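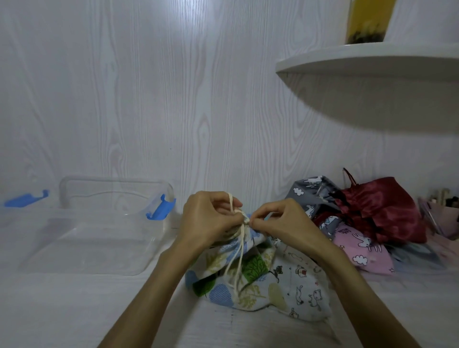

*Kordel greifen, ziehen, Beutel zu: der Griff, um den sich in der AG gerade alles dreht.*

Kurz vor vier, Raum noch halb voll, Jacken überall. Die Robotik-AG der Gesamtschule hat sich für dieses Halbjahr etwas vorgenommen, das nach Handarbeit klingt: Stoffbeutel zuziehen. Ein Roboter soll es lernen. Die Schülerinnen und Schüler machen es ihm vor, wieder und wieder. Ich habe mich mit der Leiterin der AG und drei Jugendlichen aus der Projektgruppe hingesetzt, Namen wollten sie alle nicht in der Zeitung lesen, das respektieren wir. Also: die Leiterin, ein Zehntklässler, zwei Neuntklässlerinnen.

Warum ausgerechnet Beutel? „Weil wir keine Lust mehr auf Linienfolger hatten", sagt der Zehntklässler. Drei Jahre lang schwarze Klebebandstreifen auf weißem Boden, Sensor links, Sensor rechts. Irgendwann sei das durch gewesen. Die Leiterin widerspricht halb. „Linienfolger sind super. Aber für die Siebten. Wer das dritte Mal denselben Parcours fährt, der lernt nur noch, wie man Akkus lädt."

Dazu kam die Ausschreibung. Der Swanepoel-Wettbewerb hat in diesem Jahr eine neue Kategorie, Weiches Material heißt sie schlicht. Aufgabe frei wählbar, Bedingung: Der Roboter muss etwas anfassen, das seine Form ändert. Stoff, Papier, Teig, Schnur. Die AG hat gleich zwei davon genommen, Stoff und Schnur. „Im Nachhinein vielleicht etwas groß gedacht", sagt eine der Neuntklässlerinnen und grinst.

Der Roboter heißt Erkar. Zwei Arme, einfache Greifer, die Teile dafür kommen aus einem Bausatz der Firma Benda, den der Förderverein bezahlt hat. Gesteuert wird er von einem Programm namens Jiltden, das ein früherer AG-Jahrgang angefangen und dann nie fertig bekommen hat. „Der Code war ein Albtraum", sagt der Zehntklässler. „Kommentare auf drei Sprachen. Variablen, die einfach ding2 heißen." Aufgeräumt wurde in den Herbstferien, freiwillig, mit viel Pizza.

Und wie bringt man einem Arm bei, an einer Kordel zu ziehen? Vormachen, aufzeichnen, auswerten. Die Jugendlichen setzen sich an den Tisch und ziehen Beutel zu, eine Kamera auf Kopfhöhe nimmt auf, was die Hände tun. Danach wird geschnitten und beschriftet: Hier beginnt der Griff. Hier Zug. Hier loslassen. 344 Durchgänge sind bisher im Ordner, 546 sollen es bis zur Anmeldung im März werden. So steht es jedenfalls auf dem Whiteboard, rot unterstrichen.

„Am Anfang dachte ich, das ist der langweilige Teil", erzählt die zweite Neuntklässlerin. Sie näht zu Hause selbst, kennt Tunnelzüge und Kordeln. „Aber wenn man sich dann zuguckt, merkt man, was die Hände alles machen. Die linke hält die Kordel oben fest und die rechte sucht den Knoten, mit Daumen und Zeigefinger. Das mach ich, ohne hinzugucken. Und dann soll man das jemandem erklären, der keine Finger hat."

Genau da hängt es. Erkar packt den Beutel. Erkar findet meistens auch die Kordel. Aber wenn beide Greifer gleichzeitig etwas tun sollen, wird es wackelig: Der eine zieht, der andere hält nicht genug dagegen, und der ganze Beutel wandert über den Tisch. Die Lösung der Gruppe bisher: langsamer. Und noch mal langsamer. „Gerade brauchen wir 150 Sekunden für einen Beutel", sagt der Zehntklässler. Ziel für den Wettbewerb seien 10. Er sagt das ohne mit der Wimper zu zucken. Die Leiterin schaut an die Decke.

Auf dem Arbeitstisch liegt währenddessen ein ganzer Haufen fertiger Beutel, Wolken drauf, Lamas oder Einhörner, darüber wird in der AG gestritten. Einer ist aus Satin, burgunderrot, glänzend. Der ist gefürchtet. „Satin ist gemein", sagt die erste Neuntklässlerin. „Der rutscht dem Greifer weg, und die Falten spiegeln, dann findet das Programm die Kante nicht." Am liebsten arbeitet sie mit dem hellblauen mit den Bäumen und Blättern, wegen der Kordel. Die ist cremefarben, aus Baumwolle, und hebt sich ab. Der Zehntklässler findet das geschummelt. Ein Roboter, der nur helle Schnur könne, der könne halt keine Schnur.

Die Muster sind Absicht. Die ersten Aufnahmen hatte die Gruppe nur mit einfarbigem Stoff gemacht, alles grau, alles gleich groß. Lief gut, auf dem Papier. Dann legte jemand ein gemustertes Stück hin und Erkar griff nach einem aufgedruckten Kringel. Dreimal hintereinander. „Der dachte, das ist eine Schlaufe", sagt die Neuntklässlerin, die näht. Seitdem kommt alles auf den Tisch, was die Restekiste hergibt, Katzen und Hunde mit Herzchen inklusive.

Streit gab es auch. Ums Beschriften vor allem, das will keiner machen. Es wird jetzt gewürfelt. Und um die Frage, wann ein Beutel eigentlich zu ist. Klingt albern, hat die AG aber zwei Treffen gekostet. Ist er zu, wenn nichts mehr rausfällt? Wenn man kein Loch mehr sieht? Man einigte sich auf die Murmelprobe: Murmel rein, Beutel zuziehen, umdrehen, schütteln. Fällt sie raus, zählt der Durchgang nicht. Steht so auch in der Wettbewerbsanmeldung, als eigenes Prüfverfahren. „Darauf bin ich ein bisschen stolz", sagt die Leiterin. „Das haben die komplett alleine ausgehandelt. Ich war Kaffee holen."

Ob sie selbst vom Fach sei? Nein, sie unterrichtet Mathe und Kunst. Programmieren hat sie sich mit der AG zusamen beigebracht. „Es gibt Nachmittage, da bin ich die, die am wenigsten versteht. Ich frage dann halt. Das tut denen ganz gut, glaube ich, wenn sie es mir erklären müssen." Schwierig sei eher die Zeit. Ein Nachmittag pro Woche, davon geht eine Viertelstunde fürs Aufbauen weg und eine fürs Abbauen, weil der Raum danach von der Theater-AG gebraucht wird. Einen festen Platz für den Roboter hätte sie gern. Antrag läuft.

Nächster Schritt, falls es mit dem Zuziehen klappt: einpacken. Also erst etwas in den Beutel legen, dann schließen. Die Jugendlichen sind sich uneinig, ob das vor dem Wettbewerb noch reinpasst. Die eine Hälfte will lieber das, was da ist, sauber hinkriegen. Die andere Hälfte ist der Zehntklässler. „Nur zuziehen ist doch kein Auftritt", sagt er. „Man muss auch was zeigen, wo die Leute denken, oh."

Was machen sie nach dem Wettbewerb mit den ganzen Beuteln? Schulfest, sagt die Näherin, da werden sie verkauft, gefüllt mit Keksen. Zugezogen von Erkar? Sie überlegt. „Wenn er den Satin schafft, schon."

Dann muss sie los, der Bus. Die anderen zwei räumen ab. Wer mitmachen will: Die AG nimmt noch Leute ab Klasse acht, Vorkenntnisse braucht es keine, weder im Löten noch im nähen. Einfach nachmittags vorbeikommen und an der Tür klopfen, laut, drinnen läuft meistens Musik.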